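From: Nour Majali
To: Setby Museums Network members' list
Date: February 11, 2026
Subject: Re: Touring loans – condition reports, insurance values and display materials

Dear colleagues,

I write in reply to Shahzad Ghauri's message, which is quoted in part below, and on behalf of the Network office. Several members have asked for a single statement they can put before their own boards, and this message may be forwarded for that purpose.

> Shahzad Ghauri wrote:
>
> Members will recall that the December meeting left three matters
> open in relation to the touring loans scheme. Could the office
> confirm, before the next round of applications closes, (a) whether
> the borrowing museum or the lender completes the outgoing condition
> report, (b) whether insurance values are to be reviewed each year
> or on each loan, and (c) whether the Sasthorpe store will go on
> supplying plinths, cloths and small mounts.
>
> Our own museum has two loans pending and we have been unable to
> finalise the paperwork for either. I understand that Kausar Pirzada
> is in a similar position with the pastoral photographs.

On the first point, the outgoing condition report is the responsibility of the lender. It is to be completed, signed and lodged in Dralleo before the object leaves the building. The borrower completes the incoming report within two working days of unpacking, using the lender's report as the basis, and notes any variation against the same diagram. Where a loan travels directly from one borrower to the next, the first borrower's closing report stands as the outgoing report, provided the lender has countersigned it.

The office is aware that some lenders have been sending photographs in place of a written report. Photographs are welcome and will be attached to the Dralleo record, but the written report remains a condition of cover. Hemi McAlister has revised the form so that it fits on a single page, and the previous version will be withdrawn from the members' area at the end of the month.

On the second point, values are to be reviewed on each loan. The annual review has been discontinued. There are at present 2836 objects listed as available for touring, of which only a small proportion move in any year, and the annual exercise asked a good deal of members with very few paid hours. Registrars should note that a value entered before the current policy period will no longer carry over automatically. Dralleo will display a blank field, and an application cannot be submitted until the field is filled. Members who hold a formal valuation should upload it with the application. For objects of modest value, a registrar's estimate will be accepted, with the name of the person who made it.

The third point requires a longer answer. The Sasthorpe store will continue to supply plinths and small mounts on the existing terms. Display cloths will be supplied as well, although the stock has been reduced following an inspection by Shabnam Warraich, and 59 pieces have been withdrawn for fading or failed hems. The remaining cloths are available in black and unbleached calico only. Members are asked to state the size of the table or case base when ordering.

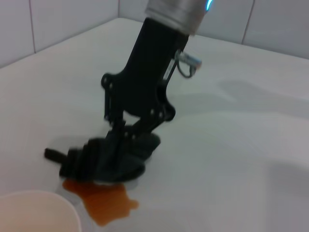

Black cloth on a white tabletop.

Cloths returned to Sasthorpe must be dry, folded and free of pins, tape and adhesive dots. They are not to be laundered by the borrower. Any cloth intended to sit in direct contact with an object should be identified as such on the order form, as these are held separately and are issued only with barrier tissue. Requests for dyed cloth to match a particular exhibition scheme will be declined, and members who wish to buy their own should speak to Ms Warraich about wash-fastness first.

Two further matters have arisen since Mr Ghauri wrote.

Transport bookings for the northern circuit close 36 days before the first delivery date. This is a change from previous years and reflects the carrier's own requirements. Late bookings will be placed on a waiting list – the office is not in a position to arrange a separate vehicle. Museums on unsealed roads should include access notes with the booking, together with a mobile number for the person receiving the crates.

Ms Pirzada has also asked whether the pastoral photographs may travel framed. They may, on the condition that they are glazed in acrylic and carried upright in the slotted crates. Each crate takes 4 frames of the standard size. Lenders with glass-fronted frames should contact the office well ahead of the booking date, and should not attempt to tape the glass themselves.

A briefing for registrars will be held in the Memon Room at Setby, with a telephone link for members unable to travel. The time will be circulated once the room booking is confirmed. Questions for the briefing may be sent to me directly; those of general interest will be answered to the list.

Mr Ghauri's two pending loans may proceed under the arrangements set out above, and the office will write to him separately about the reference numbers.

Yours faithfully,

Nour Majali
Loans and Touring
Setby Museums Network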